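Cruickshank two-arm kit from Janwood: worth it for sorting paper money?

Ewan MacAulay
January 7, 2023

Hello all. I'm looking at the two-arm Cruickshank kit that Janwood sell, the one with the bolt-together frame that sits on your own table. I'd like it to pick up folded play notes and drop them in a basket, for a stall game I run at fairs. Their advert says it'll handle "thin and floppy items" and I'm a bit wary of that, as everything I've tried so far just pushes paper about. Has anyone had one going with notes? And does it need a special table?

brustcombe_bench

We've had ours since December and yes, it does notes, with a bit of patience!

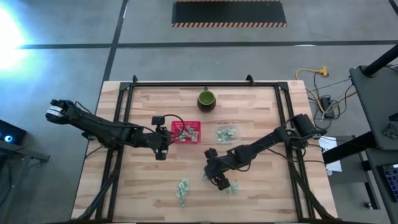
2 min read

The table is plain light wood, so no, nothing special needed. The frame goes round the edge and an arm sits on each side rail. I use a red mesh basket and a clear tub, and I leave the money folded. Folded is the big thing. A flat note on bare wood beat mine nearly every time, but give the fingers a crease to get hold of and I had 80 out of 100 go in the basket (I did sit there and tally them, sad I know).

Grumbles: the cables. They want to wander over the table edge and they'll catch on things if you let them, so buy clips. Also leave more room at the sides than you think, the elbows swing out past the table. Setting up took me 8 evenings, and the booklet is rubbish on teaching the second arm.

tilly_m

Never used the Cruickshank but I've got the Drirnetti one and it's fine. Bit slow.

oldgreyfox

Ask Janwood about the 30 day return before you pay. I sent mine back (wrong plug, my own fault) and they were decent about it, though I had to pay the postage and it's over 80 quid for a box that heavy. For a fair I'd worry more about kids leaning in, to be fair. You'd want a screen round it.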